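Notes from the Shared Kitchen

Since May I am writing this small column for our building newsletter, and several neighbors have asked me to say something about counters. Ayantu Wubshet wrote that her counter is "a parking place for everything" and wanted to know what deserves to stay on it.

My own rule is simple. What I use every morning may stay out. What I use once a week goes in the cabinet, even if it is beautiful. The toaster stays, the toaster oven stays, and the dry food stands in a row at the back, against the tile, where it does not disturb the cutting.

I also like lids that are different from each other. When pasta is in clear glass and the tea is in a colored canister, my hand finds the right one before I am fully awake.
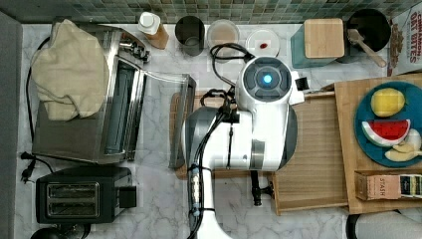
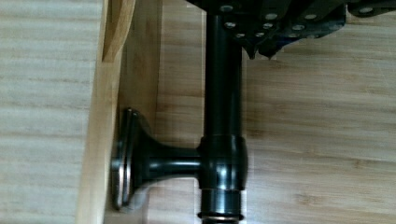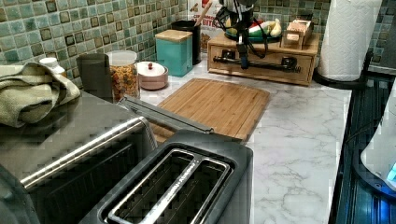

First and last pictures: the row of containers at the back, with the toaster in view and the toaster oven on the left.

A word about towels. Many of us put them on top of the toaster oven, and I do it too. Please take the towel away before you turn the oven on – the top becomes much hotter than people expect. A hook on the side of a cabinet costs 2 dollars and solves the matter.

Crumbs are the other question. Unplug the toaster, let it cool, and empty the tray over the sink. Amanuel Lemma on the second floor does his every evening, but I think once a week is enough for most families.

Next time I will write about spices, and how long they really keep their smell. If you have a good method for labels, please leave a note in the box of apartment 46 before the end of the month.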